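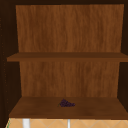 Grapes, bottom shelf.

Home | Diary | Bird lists | Links | Older

Saturday, and I have maybe half an hour before I fall asleep in this chair so it'll be short. Or it won't.

Up at 5. Didn't need the alarm, the wrens did it. Toast in the truck. Out to the Garkitz end of the marsh by first light for the plover walk, Ga-eun already there with the gate open and her boots on, of course. Fog right down on the water. Could hear yellowlegs and couldn't see one of them for the first twenty minutes. Stood there like fence posts.

Then it lifted all at once. Mud as far as the dike, and more birds on it than I've seen since we started doing this. Least sandpipers mostly. Semipalmated plovers up on the dry part. One stilt sandpiper, I'm sure of it, Ga-eun wasn't, then it turned and showed the legs and she was. A dowitcher I'm leaving as dowitcher. Life is too short.

She put the whole lot at 1,000 in her book. I wouldn't have argued either way. Scope kept steaming up.

Harrier came over at 7 and everything went up and that was the end of any careful work. Beautiful though. They turn and go white and then they're gone and then white again. I never get a word for the noise.

Walked back along the Cruzado ditch because I wanted to look at the culvert. It's bad. The beavers have it packed solid on the upstream side and the water is over the path in the low spot, over my ankles. I like the beavers. I don't want them trapped. But the county will want them trapped the minute it reaches the road, and it's not far off the road. Ga-eun thinks a fence and a pipe – the flow device kind, where the pond drops a bit and they don't notice. We priced it in the spring and then everybody went on vacation. Need to find that sheet. I think its in the green folder. Might be in the truck.

Loosestrife along the ditch too, 2 big clumps in full flower. Got the heads off and bagged them but the roots will have to wait for a fork and a drier day. Hands still smell of it.

Coffee at the Dronthorpe place after. Talked about the fall meeting. We're up to 40 paid members, which I would not have believed last August when it was us and a card table. Now people want things! A newsletter, a kids' walk, somebody wants a logo. Ga-eun wants to go after the Menell parcel. It's the only piece of wet woods left between the marsh and the creek and the owner is apparently willing to talk, and there's a wood duck pair in there every year, and salamanders in the low pools. I said we don't have any money. She said that's why you ask for it. She's going to write the first letter and I'm to fix the spelling, ha.

I don't know. I go back and forth. An easement might be easier than buying. Then you don't have the taxes, or the insurance, or me up a ladder. But an easement only holds if someone goes out and checks on it every year, and I keep thinking who. Asked her that. She just looked at me.

Home by noon. Slept. Hot afternoon, nothing moving in the yard but the catbird, who was into the pokeweed and has now left purple all down the rail. One monarch on the milkweed by the pump, looked at every leaf, left. Found 2 caterpillars on the underside later on so someone's been by. Moved the hose so I don't step on that corner.

Pulled knotweed along the back fence till my wrist gave out. It's winning. Same as last year, same as the year before. Next year I'm smothering it with cardboard and I don't care how it looks.

Things for the week, so I see them in the morning:
call county about culvert BEFORE they call us
green folder
tide times for the next walk, somebody always asks
new lens cloth
thank the man who mowed the parking strip, get his name this time
reply to the school about the owl boxes, it's been ages, embarassing

Screech owl going right now, out past the shed, the whinny one not the trill. First I've heard since June. Going to turn the lamp off and sit a minute and listen and then bed.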